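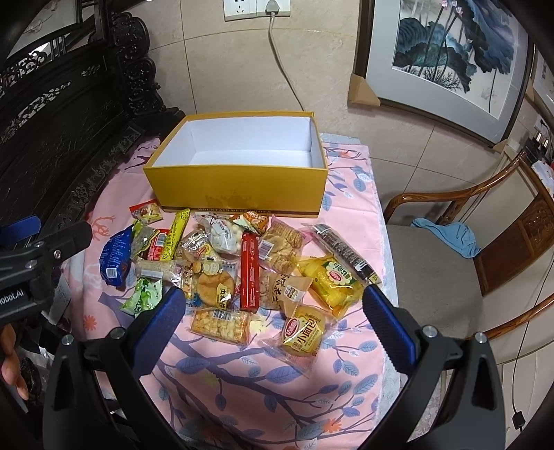

Montón de snacks y caja amarilla abierta, vistos desde la pinza

Foros > Software > Percepción y control > Agarre de objetos

La política duda entre dos paquetes y acaba cerrando en medio

Hola a todos! Llevo un par de semanas peleándome con una tarea de guardar snacks en una caja y ya no sé dónde mirar. Tengo 230 demostraciones grabadas con la pinza de mano, todas con montones parecidos al de la foto, y entreno con Craddock, configuración casi de fábrica. Con un paquete suelto va de maravilla. Con el montón, la pinza baja hacia el hueco entre dos candidatos (el paquete largo rojo y las galletas cuadradas transparentes, por ejemplo) y cierra ahí, sin coger nada. He probado a meter máscaras de Curitz como entrada extra, pero con los envoltorios transparentes me parte un mismo paquete en varios trozos, o me junta la bolsa blanca de caramelos con el naranja que tiene encima. ¿Es cosa de la percepción o de la política? La inferencia corre a 5 Hz, por si sirve.
– pinza_floja

Me suena mucho a promedio entre modos. Si en unas demos empiezas por la izquierda y en otras por la derecha, y la cabeza de acción es una regresión normal y corriente, te va a sacar el punto medio. Mira en el config si tienes la cabeza de difusión activada, que en Craddock viene apagada (a mí me costó una tarde entera enterarme). Otra opción más barata: elige tú el paquete con cualquier heurística, el que esté más arriba por ejemplo, y pásale a la red solo ese recorte. Yo lo hago así en Drarunetti y las máscaras partidas me dan bastante igual, con que el centro caiga dentro del envoltorio me vale.
– tuerca_m3

a mi me pasaba igual y era la camara, limpia la lente
– josean_rbt

Lo de la difusión, de acuerdo, pero antes revisa la sincronización. Yo tenía unos 300 ms de desfase entre imagen y apertura de los dedos y parecía exactamente indecisión, cuando era que cerraba tarde. A 5 Hz un desfase así es más de un paso entero. Saca una gráfica de la apertura junto al vídeo y compara a ojo en tres o cuatro episodios. Para las máscaras, reetiqueté a mano 3.547 recortes de plástico transparente y afiné Curitz con eso. Mejoró en los arrugados, en los que brillan mucho sigue regular. Si quieres te paso el script, pero está hecho un asco.
– lacasadelbus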